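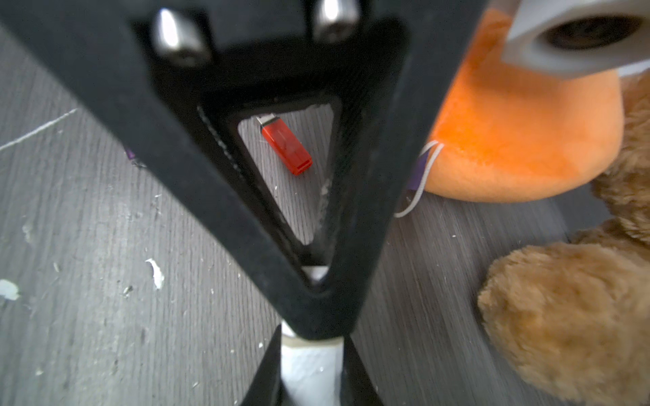

What the Floor Knows

Thitima Phromma clears out rooms for a living, mostly in Allirdale, and she starts at floor level. "People tidy from the eyes down," she says. "They get as far as the knees and stop for coffee."

By her account a gray wood-grain floor is the worst kind. It hides a sock for a week and shows every white crumb by lunchtime. Scratches, too. She has given up on scratches.

And then the small things. A red USB stick, an orange plush toy on a string, something purple. Where do they go?

"The toy is easy, toys have a shelf. The stick is a problem. You can't throw it out until you know what's on it, and you'll never look." Her own drawer at home in Okalville holds 50 of them. She has looked at 2.

Her business partner, Hawi Kumsa, disagrees with most of this and sits in on the interview to say so. "She'd keep a stick and toss a sofa," he says. His method is one box for whatever is on the floor, with the lid on until August. Last year's box had 140 items in it. The owner asked for one, a phone charger.

"It was my charger," says Phromma.

They do agree on the order of work: pick up first, sweep second. Kumsa once vacuumed before picking up, at a house on Verbeke, and spent the afternoon going through the bag for an earring.

Did he find it?

"I found a different earring."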